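件名: Re: [demo-atsume] 花を生けるタスク、何本撮れば足りますか

みなさん、こんにちは。ディゾンです。返事が遅くなってすみません!

2022年7月19日、Matúš Michalík さんのメール:
> 花のデモを集め始めたのですが、花瓶に挿すところで手が止まります。
> 毎回同じ並べ方から始めていいものでしょうか。それから、
> 手首カメラがぶれた回は捨てていますか?

まず並べ方の話から。うち(Kilside の花タスク)では、最初は同じ配置ばかりで73本撮ってしまって、あとでかなり後悔しました。花瓶の場所を覚えただけ、みたいな動きになるんですよね……。いまは花の向きも花瓶の位置も回ごとに変えています。白いチューリップを真ん中のカップのまわりに寄せて、紫の花は左右に離す、とか。

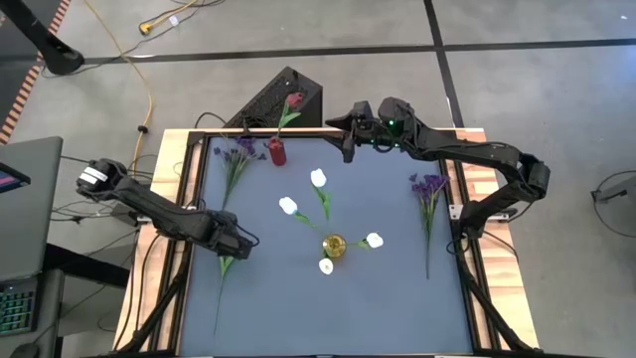
白チューリップ4本と紫の花の配置。奥は赤い花瓶のバラ

配置は紙のカードに描いておいて、操作する人が引いて決めます。11枚しかないのでそのうち一周しますが、自分で「適当に」置くよりずっとばらけますよ。人間の適当って、だいたい同じところに落ち着くので(笑)

で、ぶれの件。うちは捨てていません! Castillo さんとは意見が割れていて、彼は手首の画像がこうなった区間は全部切りたい派です。

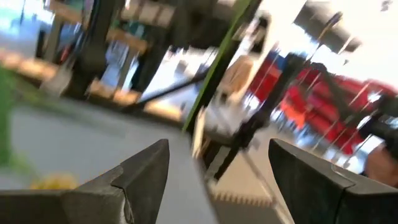
手首カメラ、ぶれの大きい一枚。くっきりしているのは指だけ

私は、つかむ直前と放す直前さえ読めれば残す派。本番でも腕は動くし、そのときの画像だって流れるはずですから。ただ、ぶれた区間には Illix のタグ付け画面で「blur」と付けておくのがおすすめです。あとから抜くのは一瞬でも、あとから探すのは本当にしんどい。608本になってから付け直した私が言うので信じてください。

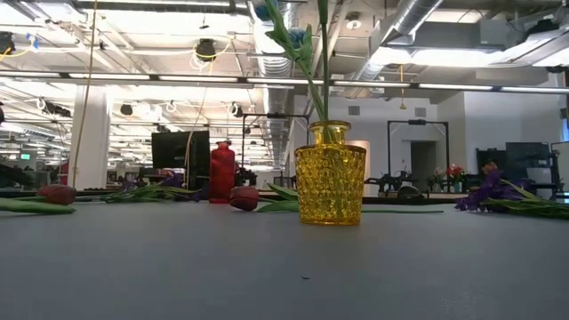 挿すところで手が止まるというのは、たぶん操作の腕より花瓶選びの問題だと思います。口の狭いものは茎の先を合わせるのに時間がかかって、デモの中に「迷い」がたくさん入ってしまう。黄色い花瓶みたいに首が短くて縁が広がっているものなら狙いやすいので、まずこのタイプで数をそろえて、細い赤い瓶のほうは後半に回すといいかも。透けたガラスは奥行きの推定が苦手なので、色付きでも油断は禁物です。

迷った回も、最後に入っていれば私は残しています。やり直しの動きも覚えてほしいので。落としたまま終わった回は別フォルダへ。

8月に入ったら Ambrosio の新しい花でも撮る予定です。Carys さん、カードの追加をお願いできますか?

ではでは。
Crisanto Dizon

[このメールを印刷] [メールで送る]

同じスレッド・最近の投稿
・花を生けるタスク、何本撮れば足りますか(Matúš Michalík)
・配置カードの描き方(Carys Bevan)
・Flimurer の書き出しが途中で止まる件(Grímur Vigfúsdóttir)
・blur タグの区切り方について(Crisanto Castillo)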